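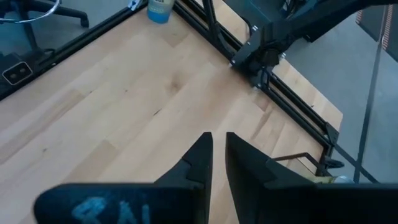

Photo: Radosław Sobczak / Rakex

Rakex has released an update to Plorken, its motion planning software for small robot arms. The planner now checks both gripper fingers against the table surface and any fixed rails before a path is sent to the controller. Earlier versions modeled the gripper as a single block, which ruled out many low approaches.

In tests at the company's Dromville site, the median planning time fell from 59 to 36 milliseconds over 4,000 queries, according to developer Radosław Sobczak. Wrist camera calibration is unchanged. The update is available to existing users, and support for Tokarz controllers is due in March.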